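Hat shop to open second store on Flarwood's Main Street

14 shares 6 comments

A hat shop that began as a weekend market stall will open its second store in Flarwood in May, taking over the corner unit that used to be a shoe repair business.

Shirazi Hats, run by Pejman Najafi and Parvaneh Asadi, has sold caps, sun hats and winter knits from its Banura store for 15 years. The pair signed a lease on the Flarwood unit last month and got the keys on Wednesday.

The new store has 800 square feet of selling space, a little more than the Banura location, plus a back room for stock. Najafi said the extra floor will let them put more hats out at a height where customers can reach them.

"In Banura we stack," he said. "You want the one on the bottom, you move five to get it, and then they all go back crooked."

Most of the caps in Flarwood will be shown singly on stands. Asadi said she settled on thin wire ones after trying solid blocks, which she found too bulky for the narrow shelves along the side wall. The wire kind also stacks flat when a shelf is cleared for a seasonal change.
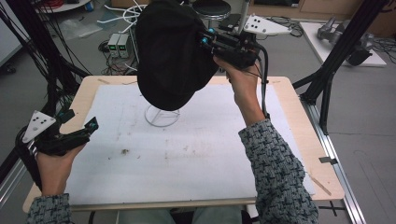
A black baseball cap held above a circular wire stand.

Baseball caps make up the largest part of the business. The Banura store sold 2173 of them last year, according to Asadi, and plain black was the most popular by a wide margin. Navy came next.

"People come in and look at every color we have, and then they buy the black one," she said.

The shop will also offer basic hat care at the counter. Customers can bring in a cap with a bent brim or a flattened crown and have it steamed and reshaped, usually while they wait. Felt hats will be sent to Banura, where the larger steamer is kept, and returned in around 2 days. The shop does not dye hats or replace sweatbands.

Asadi recommends keeping caps on a stand or a wide peg between wearings. Hanging one from a narrow hook by the back strap pulls the crown out of line over time, she said, and stuffing it in a drawer is worse.

The Flarwood unit has been vacant since last fall. Work on the floor and lighting is under way, and the front window will be fitted with a low display platform. The sign from the old repair business will come down before opening, but the brass door handle is staying.

Two part-time sales positions are being filled, and applications can be dropped off at the Banura store during opening hours. Najafi plans to manage the Flarwood shop himself for the first few months while Asadi stays in Banura.

Parking for the new store is in the Pelirau lot behind the building. Opening hours will be posted on the door.

6 comments Share this story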